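Home | Laundry | Closets | Small Spaces | About

How to Wash Socks and Insoles Without Losing Half of Them

I wash the inside parts of my shoes way more often than I wash the shoes. Socks, insoles, the lot. My friend Harish Rastogi got me into it when we shared a place in Nekdale, and I've kept it up ever since.

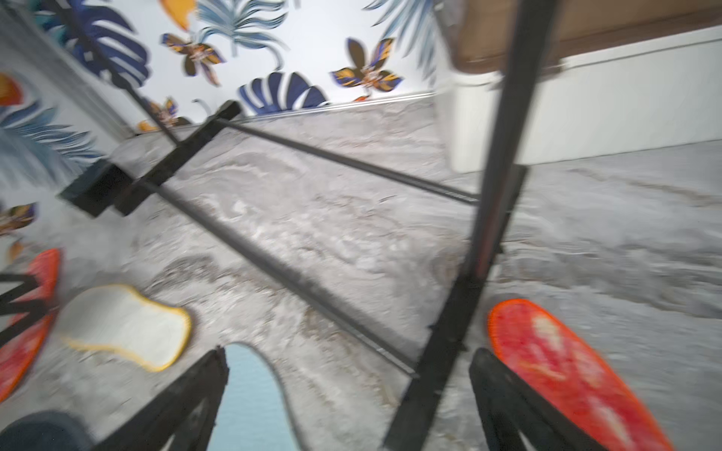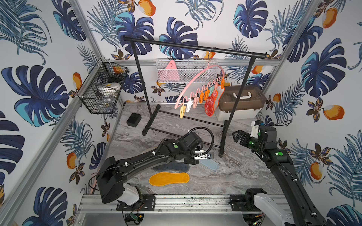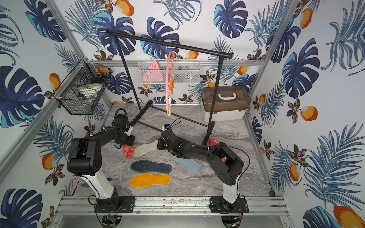

Start by pulling the insoles out and laying them flat so you can match them up. Buy different colors if you can! Mine used to be all gray and I'd end up with two lefts in one sneaker.

Mix a squirt of dish soap into 600 ml of lukewarm water and go over both sides with an old toothbrush. Fuzzy ones need a lighter hand — scrub too hard and they pill. Rinse, then press them in a towel (don't wring them, they crease and you'll feel it with every step).

Socks can go in the machine. Then clip each one by the toe or the cuff, whichever you like. I'm a cuff person because the clip mark hides under my jeans. A hanger with little clips on a low rack takes up hardly any room, and you can lift the whole thing off and move it if company comes.

Insoles dry flat, away from the heater. Flip them after 3 hours or so and leave them overnight. Thick felt ones sometimes want a second night — mine did last October.

Filed under: Laundry, Shoe Care, Drying Indoors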